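家务整理任务安全检查表(附意见)

日期:2021年7月
地点:Grellomwood 工作间,二号桌
检查人:Clodagh Doherty
复核:Sobia Jadoon
检查对象:Curov 整理任务组(开盖、放入小物、合盖、扣好)

先说明一下,中文不是我的母语,有的句子可能写得硬,请各位看意思。如果哪一条不清楚,请直接在表下面留言,我会改。

一、桌面和周围

1. 桌子稳定,四只脚都着地:合格。
2. 桌面没有水和油:合格。
3. 电线不经过人走的路:需改进。
意见:桌子后面的地上有线。现在走路的人少,还没有人绊到,但是我不愿意等到有人绊到再处理。请用线槽固定,或者贴地胶带。
4. 桌面的走线孔有盖子:不合格。
意见:孔是开着的。小发夹、橡皮圈、硬币都可能掉进去。人掉了东西会弯腰去找,机器不会找,它继续做下一步,以为东西还在。这个问题在 Huang 写的上次报告里已经提过一次,请这次真的买盖子。

二、夹爪

5. 螺丝已拧紧:合格。用手检查,没有松动。
6. 指垫表面完整:不合格。
意见:有一条黑色的边已经起毛,并且卷起来了。它可能勾住盒子的扣子,也可能留下碎毛在盒子里面。如果盒子以后装食物或者药,这是不可以的。更换之前,请不要做“扣好”这一步。
7. 两指之间没有异物:合格。
8. 夹持力已设定上限:合格。上限为 20 牛。
意见:对硬塑料够用。对薄的塑料杯我觉得还是太大,请 Milus 那边做杯子任务以前再设一次。

三、被操作的物品

9. 物品没有裂口和尖边:合格。
10. 盖子能自己停在打开的位置:合格,有条件。
意见:带铰链的盖子是家里最普通的东西,可是对机器很不容易。盖子开到一半的时候会往回倒,人的手会自然跟着它,夹爪如果松得早,盖子就落下来。我要求开盖的动作必须走到底,停 2 秒,然后才可以松开。 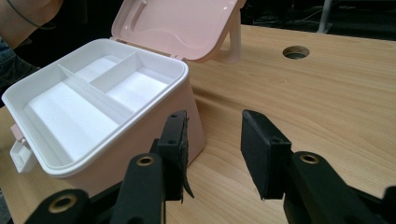

11. 提手不挡住动作路线:需改进。
意见:提手立起来的时候,夹爪从右边过来有可能碰到。请在开始以前把路线抬高,或者规定只从前面接近。
12. 里面的托盘放平:合格。
意见:托盘是可以拿出来的,所以从格子里取东西的时候,有可能把托盘一起带起来。取物时请注意看托盘的边。隔板也要小心,东西如果横着放下去,会架在隔板上面,盖子就合不好。合不好还用力压,铰链会坏。

四、人员

13. 手和手臂与夹爪保持距离:需改进。
意见:我看见有人喜欢把手臂放在桌上,靠盒子很近。我理解,这样坐比较舒服。但是规定是动作期间保持 30 厘米,对老同事和新同事都一样。
14. 衣服上没有松的绳子和带子,手腕上不戴东西:需改进。
意见:请把手腕上的绳子、手链、手表都放到抽屉里。手臂旁边也不要有线经过。
15. 每个人知道停止按钮在哪里:合格。我问了当时在场的人,都指对了。
16. 连续工作时间不太长:合格。现在的安排是工作 30 分钟以后休息。

五、关于“机器能不能做家务”的意见

Sobia 请我在表里写几句,因为管理的人常常问我们:什么时候可以放到真的家里去用?我只能从安全的方面回答。

开盖子,我认为可以做了,条件是盒子的位置已经知道,而且盖子没有扣住。放一件小东西到大的格子里,也可以。放到小的格子里,还不稳定,上次试了 12 次,有几次东西碰到隔板以后弹出来。合盖子比开盖子难,最难的是扣扣子。扣扣子需要一边压住盖子,一边把扣子往上推,人用一只手的两三个手指就做完了,自己都不觉得。两个手指的夹爪要分成好几步,每一步都可能把盒子推走。我们现在用防滑垫帮它,可是家里的桌子一般没有防滑垫。

还有一点和技术没有关系。家里有小孩和猫,东西也不会每天放在同一个地方。我这张检查表有一半的条目,在家里没有人会去检查。所以我的意见是:工作间里可以继续,旁边必须有人。家里先不要。车间的零件分拣和这个情况不一样,那边东西的位置固定,我会另外写一张表。

六、需要完成的事

走线孔加盖子。负责:Huang。
更换指垫,旧的指垫请留给我看。负责:Milus。
地上的线固定。负责:Sobia Jadoon。
抬高接近路线,并重新录入。负责:Curov 组。
复查安排在九月,复查以前第 6 条必须完成,否则整个任务暂停。

复核意见(Sobia Jadoon):
同意大部分。第 10 条停 2 秒,操作的同事说会影响速度,我觉得可以接受,先这样执行。第 14 条请补充一句,长头发也要扎起来。防滑垫的型号我没有找到记录,请谁买的告诉我一下。

Clodagh 回复:
头发的句子我会加在第 14 条后面。防滑垫是我从家里带来的,没有型号,用完请还给我。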